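Home Guides Closets Knits Spares Contact

Join the Vesora newsletter for storage tips and one discount code a month. You can unsubscribe whenever you like. [Sign up] [No thanks]

Vesora Closet Set-Up Guide
Section 3: Bundling and Tying Knitwear

By now you should have a standing closet with the shelves level and the back panel facing the back. If the panel is facing the front, return to Section 2 and take a snack with you.

This section covers the soft stuff. Sweaters, cardigans and big knitted throws do badly on hangers. Gravity gets hold of them in October and by May you own a dress. Folded in a stack they do better, until you want the one on the bottom. The tied bundle is for the bulky pieces that refuse to stack at all: you gather the garment, put a knitted strip around it and finish with a loose knot.

You will need:

- one knitted garment, clean and fully dry
- one knitted strip, 40 inches long, in a color you can tell apart from the garment
- a flat surface bigger than the garment
- both hands

The starter kit includes strips (part no. 271). An old scarf does the same job, and so does the long sleeve of a sweater that met the dryer. Ribbon and string will also tie, but they bite into the wool and leave a waist in your sweater where there was no waist before.

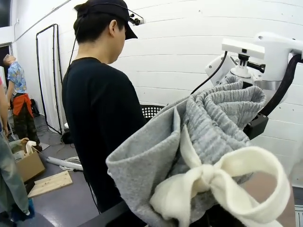 Vinzenz Schwaiger

I wrote the first version of this section on a Tuesday evening with a thick gray knit on the table and a firm belief that it would take four steps. Please accept these nine.

Gathering

1. Lay the garment face down and smooth it with your palms. Don't pull at the hem. It looks uneven because it is knitted, and pulling will make it uneven somewhere else.

2. Bring the sleeves in across the back. They may overlap. If it has no sleeves you're ahead of schedule.

3. Fold the sides toward the middle until the piece is a little narrower than your shelf. On the Primisov insert this means a little narrower than the bin, which tapers, for reasons known to Primisov.

4. Starting at the neck, roll or bunch the piece down toward the hem. Rolling is neater. Bunching is what you'll do from the second sweater onward, and for heavy ribbed knits it works just as well. Let the last edge turn over on itself into a soft lip, so that the smoother side of the fabric is outermost where it rubs against the shelf.

Note: A bundle has folds. The folds are fine. If you catch yourself ironing a sweater in order to bunch it up, close the guide and go outside for a while.

Tying

5. Slide the strip under the middle of the bundle, with equal lengths out on either side. On a very soft knit it's easier to lift the bundle and lay it on top of the strip than to go burrowing underneath.

6. Bring both ends up and cross them once. Pull until the strip touches the garment all the way around and then stop pulling. You should be able to get two fingers under the band.

7. Tie a single loose knot or a floppy bow. Knitted strips have plenty of grip of their own, so a double knot adds nothing except a scene later on, usually at seven in the morning, when you're cold.

Caution: Do not use safety pins, binder clips or the little plastic clips from the Fankhauser curtain set to hold the knot. The teeth on those clips will take a loop of wool and keep it.

Lifting and shelving

8. Pick the bundle up from the top with your whole hand closed around the fabric just beside the knot. Never lift by the strip alone. The strip is there to keep the thing together, and it stretches about as willingly as everything else in this section.

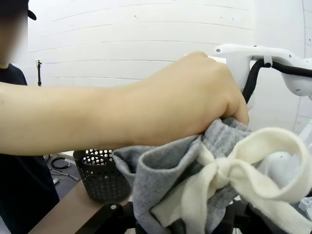
A good grip takes in several layers at once, so the weight is shared out and no single fold gets dragged into a point. If the bundle sags a bit when you lift it, that's normal for wool. If a sleeve drops out, go back to step 2 and be stricter with it. If the whole thing comes undone and lands on your feet, you skipped step 6, and I'm not angry.

For anything heavier than a cardigan, put your other hand underneath. You can also hold the bundle out for somebody else to take, which works nicely provided one of you says "got it" before the other one lets go.

9. Set the bundle on the shelf with the knot facing forward. The knot is your handle, your label and your proof that you did this. Leave a hand's width between bundles, or you'll pull out two every time.

Do not stack bundles more than two high. Three will stay up until you close the door.

Color coding (optional)

Some owners give each person in the household a strip color. Cream shows up well on gray, navy and most greens. It vanishes on oatmeal, where you'll spend part of your morning feeling around for a knot like someone looking for a light switch in a hotel. Write the system down on the inside of the door. You will not remember it.

Looking after the strips

Wash them by hand with whatever you use on the sweaters, then dry them flat. Hang one up to dry and you'll have a longer strip than you bought. If a strip starts to curl along its length, it's still usable. If it has gone limp and no longer holds a knot, retire it. Dollier strips fit as well, though they run short and will only just get around a bulky cardigan.

When to untie

Open each bundle once a season and shake it out, even the ones you don't plan to wear. Check for moths. Retie with the band in a slightly different spot so the same rows of stitches aren't always the ones being squeezed. Put cedar beside the bundles and not inside them, unless you like fishing for small pieces of wood in a sleeve.

Next: Section 4, Drawers (bring a pencil)

Comments

marlo_k
Step 7 should be in red. I double knotted all of mine in spring and had to pick one open with a fork.

Deb in Duluth
Does this work for cotton sweaters? Mine just slump.

V. Schwaiger
Deb, cotton slumps. Tie it a touch firmer and put it on the bottom shelf, where it can't fall far.

tpruitt
Page says the strip is 40 inches, mine measured 43 after one wash. Yes I hung it up. Yes I've now read the part about hanging it up.

Oona
what if the closet tapers too, asking for my closet

Load more comments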